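Putting together a bread breakfast for one place at the table. Short thread, no recipes.

I started with the tray because it takes up the most room. Mine is the gray-green one with blossoms and branches printed on it. I bought it at Grakside 3 years ago and it has been through a lot of toast.

Four kinds of bread went on it. I like a mix, and it saves deciding. Anything left over goes in a bag in the freezer the same day.

The checked placemat goes right in front of the tray, close enough to reach the bread without standing up.

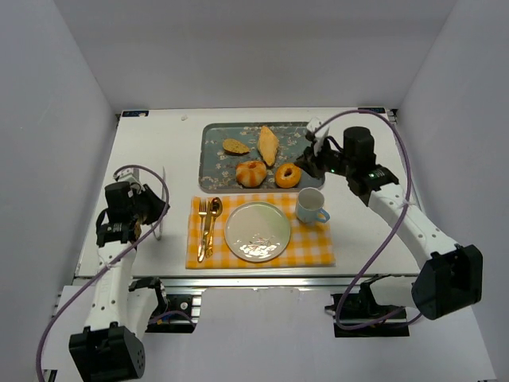

Ayuba Addo
September 5, 2023

Slice and striped bun on the left side of the tray, bagel at the right end of the front row, and the long pointed piece lying more or less front to back between them. I tried the long one across the back first and it pushed everything else forward.

Plate in the middle of the mat. It has a little flower design on the lower part. Once there's a bagel on it you won't see the flowers, but I still turn them toward the chair.

All the flatware is on the left: fork, knife, spoon, with the spoon next to the plate. I know the knife and spoon are supposed to be on the right. I put the mug on the right and I want that side clear for my arm.

The gold set is from Dreten. Wash it by hand and dry it with a towel or it spots. I lost 2 teaspoons from it in the first month and never found them.

The mug sits up at the corner of the mat with the handle turned out to the right and toward the chair. I pour at the table, so it goes out empty.

Someone asked about the mat. It's yellow-orange and white, and the edges don't lie perfectly straight anymore. A warm iron helps for a day. I've stopped bothering.

Butter and jam come out last. Butter in a small dish to the left of the mat, jam still in the jar with its own spoon. I don't put them on the tray, the crumbs get into everything.

For two people I use the same tray and move it to the center of the table, with a mat on each side. For more than that I slice the bagels and the bun ahead of time and use a basket.

Ayuba Alhassan wanted to know where the bread is from. The bagel is from Farina and they sell out early. I'll post the rest of the list in October when I redo the shelf where the trays are kept.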